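08/10/2018
Film archive workroom, Udevstead. Entry by Siiri Hirvonen.

Inspection of the Morar print of the Finnish television comedy resumed this morning. Reels 1 and 2 were wound through by hand at the bench. Reel 1 has 11 splices, all tape, two of them lifting at the perforations. Reel 2 is in better order, although the leader is missing and the first shot begins abruptly on the staircase. Shrinkage is within the limit for the scanner. The Zultley copy of the same reel measured slightly worse in September.

Running time remains unresolved. The Rissanen catalog lists a broadcast length of 48 minutes, and our two reels together fall short of that. The dinner speech by the father-in-law is present in the Zultley copy and absent from ours. Staff should not describe the Morar print as complete in correspondence until reel 3 has been examined.
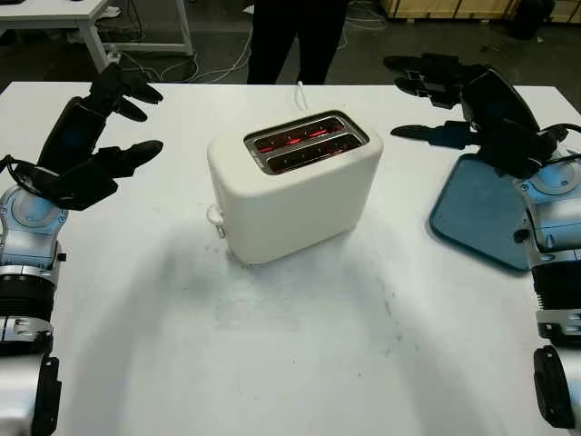
Subtitles: the English list received from Zultley contains 1,137 entries. Spot checks against reel 1 show a steady offset from the second song onward, consistent with a cut at the apartment door. The translation of the toast to the old year is too literal and loses the rhyme. Marked for review.

Sound is optical, with heavy crackle in the street scenes. No cleaning has been attempted. The budget line for outside sound work stands at around 2,000 and is to be held for reel 3.

Outstanding:
Repair lifting splices, reel 1.
Request frame counts for the speech from Zultley.
Correct the title spelling on both can labels.
New leader for reel 2.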